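Hello, and thank you for stopping by! Fumovden is a small collection of written snack notes – what people in our corner of the world nibble between meals, what they call it, and when they reach for it. It began as a shared spreadsheet between friends, and it has grown a good deal more than any of us planned (I still have the first version, and it is a mess).

## What's inside

There are 768 entries in the main file, `snacks.csv`, and each one is a single diary note. Of these, 415 also have a longer comment in `comments.csv`, linked by the `note_id` column.

| Column | Meaning |
|---|---|
| `note_id` | a plain number, never reused |
| `name_local` | what the writer calls the snack at home |
| `kind` | crisps, biscuit, nut, sweet, fruit, other |
| `pack` | box, bag, tin, loose, unknown |
| `hour` | hour of the day, 0 to 23 |
| `shared` | yes, no or blank |

The `pack` column gives the most trouble. Plenty of our writers say "a packet" for nearly anything, so where the note didn't make it clear I put `unknown` and left it at that. Please don't read too much into the split between boxes and bags.

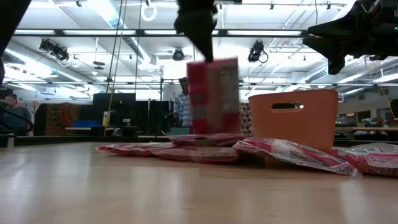
*A red and pink box above five crumpled snack bags on a wooden table.*

## How the notes were gathered

Most of the writers live in Bivgate, and they sent their notes in by post or email through the whole of May. Adel Zerouali typed up the handwritten ones, very patiently, and kept the spellings just as they were. If you find "bisket" in there, leave it be – it's meant to be like that!

Notes from the El Sherbiny family shop are marked `shop` in the comments file. They were written behind the counter, so the hours lean heavily towards the afternoon.

## Known problems

- 11 notes have no hour at all.
- Fruit is surely under-reported. People seem to forget that an apple is a snack.
- Comments stop at 2,000 characters, and a few of the chattier ones lose their endings.

## Using it

Load it with whatever you like. I use a little script called Kurex, kept in `tools/`, which tidies the accents and sorts by hour:

```
python tools/kurex.py snacks.csv --sort hour
```

You're welcome to use the notes for teaching, cooking or plain curiosity, as long as you keep this file with them. Corrections can go in the issues page, and do please mention the `note_id`.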